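4. Materials and procedure

4.1 Households

Recruitment ran in two towns, Marar and Batance, both on the same bus line, both with a weekly open market and one big grocery store. Households were asked to keep a record of bread bought, bread eaten and bread thrown out. Nothing else. Earlier drafts of the diary had fruit and cooked rice in them too, dropped after the pilot in July, too much writing for people at dinner time.

Final sample 60 households. Single people, couples, families with kids under school age, a few with a grandparent living in. We did not balance for income and this should be kept in mind when reading section 5. Marar is the richer town of the two, and its households buy more sliced bread and less whole loaf, so town and bread type are partly tangled together. We come back to this.

4.2 The diary

Each household got a paper diary, one page per day, for 12 weeks. Paper was picked over a phone app after talking with O. Pacheco, whose earlier work on milk waste lost a lot of older people at the app stage. The page has four lines: what came in, what was eaten, what went out, and why it went out. The "why" line was free text. Most common words were "hard", "mold" and "old", and "old" turned out to be a problem, see 4.4.

Diaries were picked up every 3 weeks. Pickup was also when we asked the short interview questions, standing in the doorway mostly. Where does the bread live. Who throws it out. Is anybody in the house the one who eats the ends. The last question was put in as a warm-up and ended up giving us more than the other two.

4.3 Weighing

Thrown-out bread was kept by the household in a paper bag and handed over at pickup. Bags were weighed as they came and then again after drying, since a bag of moldy sliced bread and a bag of dry crusts are not the same thing by weight. All figures in section 5 use the dry weight unless stated. Kitchen scale, top load 3000 grams, checked against a known weight before each session. One bag went over the limit and was split in two and added back up.

Crumbs were weighed with the bag they came in. We tried seperating them at first and gave up, the gain was tiny and it doubled the time per bag.

4.4 Coding the reasons

Two coders, working apart, then meeting to settle the differences. Codes were: hard, mold, left over from a meal, disliked, replaced by fresher bread, other. The word "old" in the diaries could be any of the first two or the fifth. Where the dried contents of the bag showed it we used that, otherwise "old" went in other. This makes "other" bigger than we would like. Van der Merwe (our second coder) argued for a separate code for it and he may have been right, but the coding was half done by then and we kept going.

"Replaced by fresher bread" is the code that matters most for the argument. A household buys a new loaf while a third of the last one is still in the cupboard. The new loaf gets opened. The old one is now toast bread, in theory, and in practice it sits.

Figure 1. Surfaces and container, sorting area.

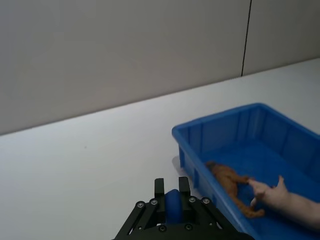
The same pattern shows up in the interviews, people know they do it and will tell you so without being asked. Several Batance households said they buy on market day no matter what is in the house, it is part of the trip. Store shoppers in Marar talked more about running out, fear of running out, sandwiches for school. Two different roads to the same cupboard with two loaves in it. We did not code the interviews formally and quote them only as background.

4.5 Missing days

Blank pages were treated as missing and not as zero. A page with a line drawn across it was treated as zero, that was the instruction on the cover. Some households plainly mixed the two up. Where a bag held bread and the pages for that stretch were all lined out, the bag weight was kept and the pages marked as missing. Holiday weeks are in the data, not removed, we ran the main table both ways and the order of the codes stays the same.

4.6 Limits of the method

Keeping a diary changes what people do. We have no control group so can't say how much. Bread fed to birds or dogs was supposed to be written down as thrown out, and we doubt that it always was.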